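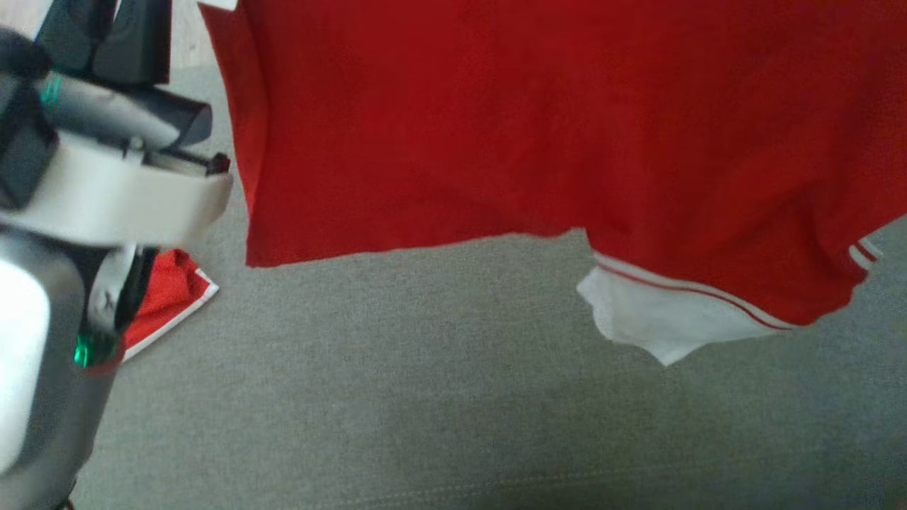 Red knit garment with striped trim, held over a gray surface

Section 2. Setting up your Clalta wardrobe account

Please read this section before you add the first garment. The set-up takes one evening for a small closet, and you can stop after any step. Clalta saves your work when you press Keep.

Before you start

Have your phone charged and choose a place with daylight. Take out the clothes of one season only. If you bring out the whole closet, the sorting becomes tiring and the labels get mixed.

2.1 Create the closet

1. Open Clalta and press New Closet.
2. Give the closet a name. It can have up to 11 letters, and it can be changed later in Settings.
3. Choose your size system. Pick the one printed on most of your labels.
4. Choose the first season. For clothes you wear from spring until October, select Warm.
5. Press Keep.

Note: A free closet holds 400 garments. With the Plilside plan it holds 700. Shoes and bags are counted as garments, but jewelry is not counted.

2.2 Add a garment

1. Lay the garment flat and close the buttons or the zipper.
2. Press Add, then take one photo of the front. A photo of the back is optional.
3. Select the type: top, bottom, dress, layer, shoes or other.
4. Select the main color. If the garment has a print, select the color which covers the most fabric, and after this select the print (stripe, check, floral, dots).
5. Type the words from the care label into the Care field. Short forms are accepted.
6. Press Keep.

Caution: Do not press Keep two times. The app will make a double entry, and both entries must then be deleted by hand.

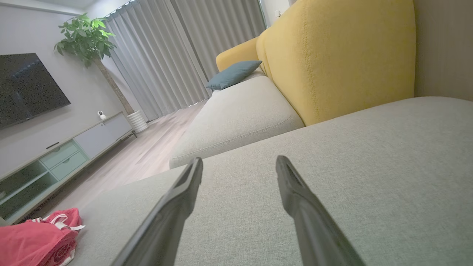

Light gray seat cushions and mustard-yellow backrest

2.3 Make an outfit

An outfit is a group of garments which you want to wear together. You need two or more garments in the closet before the Outfit button becomes active.

1. Press Outfit and drag the first garment to the board.
2. Drag the other garments. A layer, for example a cardigan, always goes on top of the others.
3. Add jewelry from the small drawer at the bottom of the screen. A bold necklace is shown larger than in real life – this is normal.
4. Give the outfit a label such as Work, Weekend or Party.
5. Press Keep.

Note: When you delete a garment, it disappears also from every outfit. Use Rest if you only want to hide it for a time.
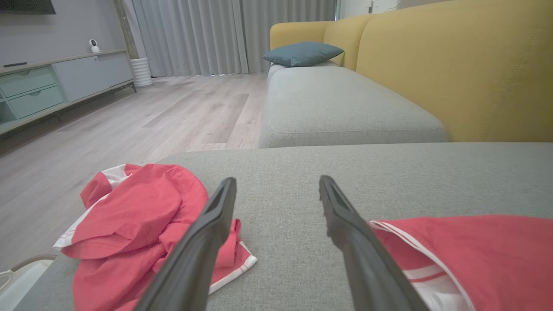
If you put an outfit on the calendar, Clalta will remember the day and will not suggest the same outfit again in that week. You can switch off this function under Settings, Repeats. Some of our users wear a uniform or the same black pants every day, and for them it is better switched off.

2.4 Share a closet

1. Open the closet and press Share.
2. Type the e-mail address of the other person.
3. Choose Look or Change. With Look, the person sees your outfits but cannot move anything.

Caution: A person with Change can also delete garments. Deleted garments cannot be brought back.

Text of this section: Yee-man Huang. Checked by Getachew Teshome, 21 March 2018.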